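Pre-print inspection, finishing room, Bilyk design studio
Checked by Larysa Ostapchuk, 5 February 2023
Job: annual report for Prollholm, 116 pages, run of 500

1. Proof signed by client — YES. Keir Halliday has the signed copy. Page 30 was signed separately after the chart colours were changed.

2. Fonts and pictures embedded in final file — YES.

3. Bleed on all four sides — NO. Inside back cover is missing bleed on the left. I have asked for new file.

4. Guillotine guard closes fully — YES, but it is stiff. Please do not push it with the elbow.

5. Blade change recorded in the book — NO. Last entry is from May. If somebody changed it after this, please write it down.

6. Walkway to the fire door clear — YES at the time of checking. Two boxes of cover board were moved to the Brarkham shelf.
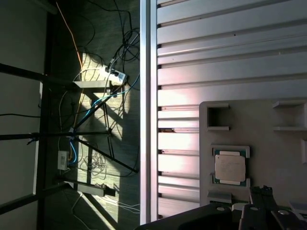

Slatted metal surface with grey tray.

7. Spray adhesive kept in the closed cabinet — PARTLY. Four cans inside, one was left by the sink. The lid was on.

8. Extractor fan working — YES. The filter is due, I ordered it from Statirico and wait for the delivery date.

9. Colour bars on the test sheet — YES. The blue is a little heavy on the divider pages. Keir says the client likes it so, but I would prefer to have this in writing.

10. First aid box complete — NO. Small plasters are finished again.

Result: do not release to print until point 3 is closed. Points 5, 7 and 10 can be done during the week.

Filed under: Print production, Studio checklists
0 comments
© Bilyk. All rights reserved. | Contact | Back to top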